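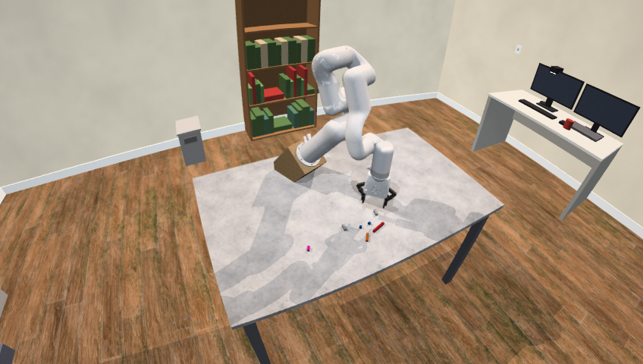 White robotic arm on its wooden base, with the bookcase behind.

October, evening

The delegation met the Cloma representatives at nine this morning for the second round of talks on the prisoner exchange. Mr. Hafþórsson chaired. The agenda had been agreed in advance and was followed as far as the third item, at which point the Cloma side asked for a recess that lasted until noon.

The difficulty remains the list. Brovum has offered to release 80 detainees in the first stage and holds that the remainder should follow once the road is open to relief traffic. Cloma insists on 300 at once. Ms. Brøndum asked both parties whether the names, at least, could be exchanged before the numbers were settled. Brovum agreed to consider it. Cloma gave no answer, and the minutes record none.

I drafted the note to headquarters during the recess. It states that the ceasefire is holding in the valley, that two complaints of shelling were received overnight, and that neither has been confirmed. Ms. Nuchit asked me to remove the word "encouraging" from the second paragraph. I removed it.

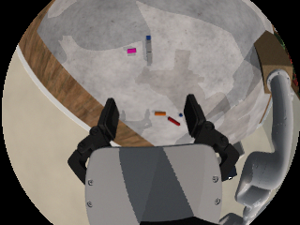
The afternoon was given to the placement of observers along the crossing at Þórarinsdóttir. Mr. Ogunleye presented the proposal, under which a single post would be set up at the northern end of the bridge, with patrols going out from it by day. Brovum objected that a post at one end would favor whoever held that bank. The arrangement is the one shown by the small blue cube perched on the far end of the long gray block, with the whole length of the span left bare, and I understand the objection. A second post at the southern end would require more staff than we have been granted. The matter was deferred.

Ms. Riis reported on the displaced families at the Unier school. There are 600 people registered there and the kitchen can serve half that number at a sitting. She has requested blankets and fuel - the request was first made last month - and will raise it again with both delegations tomorrow, outside the formal session.

Dinner was taken separately by the parties. The chair has asked for written positions on the list by eight in the morning. The Brovum text arrived at ten tonight, and I have sent it for translation.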